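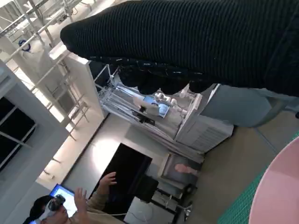 Most bike lights fail at home, on a shelf or in a hallway, long before they get any road miles. The battery runs down, the strap dries out, or the lens gets so dirty that half the beam is gone. I ride to work before sunrise from fall through April, and I keep the maintenance for both bikes down to one short session at a table. Anything will do for a work surface as long as small screws don't roll away on it. A green cutting mat with a grid is good for this, and it keeps grit off the tabletop. Keep knitwear well away while you work. A black ribbed knit picks up pale lint and specks from everything, and wool fibers stick to grease.

## Cleaning the lens

Take the light off the bike. Wipe it with a damp cloth and one drop of dish soap, then dry it with a second cloth. Don't use window cleaner or paint thinner on plastic lenses. They can leave a haze that won't come off. If the lens is already cloudy, a little white toothpaste on a soft rag will take off the top layer of scratches. Rub in small circles for 2 minutes and rinse the rag, not the light.

Check the rubber flap over the charging port while you're there. If it no longer sits flat, clean the groove with a wooden toothpick.
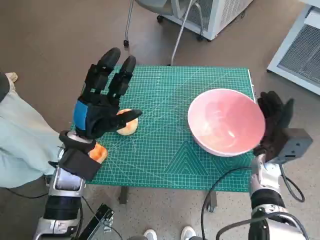 Let the port dry fully before you plug in the cable. Overnight is best after a rainy ride.

## Charging and batteries

- Charge on a hard surface, away from bedding and curtains.
- Unplug when the indicator shows full.
- For lights that take coin cells, change all the cells together.
- Write the date on a bit of masking tape and stick it inside the battery door.
- If a light sits unused for the summer, take the cells out. With a built-in battery, leave it half charged.

My rear light is an old Okidmont that takes two AAA cells. One set lasted 52 rides last winter on the blinking setting. I stopped using rechargeables in it because the low-battery warning came on too late.

## Straps and mounts

Rubber straps crack first at the hole you use most. Bend the strap backward and look for small splits. If you see any, replace it now. Flisitz sells a plain strap in two lengths, and the longer one fits a thick seat post. For a loose mount, cut a strip of old inner tube and wrap it once around the bar under the clamp. Electrical tape works for a week and then slides.

Tsung-han Kong, who fixes my wheels, puts a dab of grease on the clamp screw so it comes out again in spring. I do the same now.

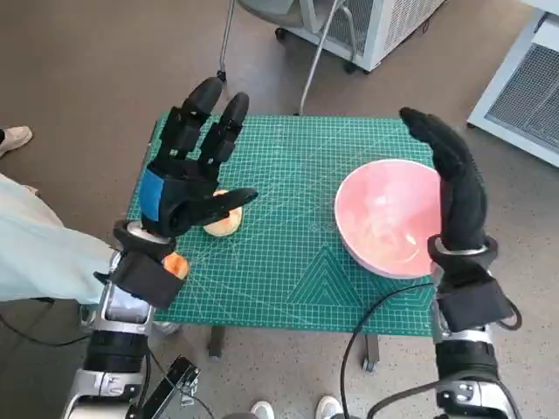 Snug is enough on that screw. The plastic clamps split if you lean on the driver.

## Aiming the front light

Stand the bike 15 feet from a wall, after dark. The brightest part of the beam should hit the wall lower than the light itself. If it hits level or higher, tip it down. Check again with your bag on the bike, as a heavy rear rack lifts the front a little.

## Reflectors

Wipe them with the same damp cloth. Reflective tape on the fork and seat stays is cheap and needs no charging. Clean the paint with rubbing alcohol first and press the tape down hard at the ends. Mine has been on for 522 miles, mostly the Dunddale road, and one corner has lifted.

Spare cells and one spare strap go in the saddle bag, in a sandwich bag with the air squeezed out.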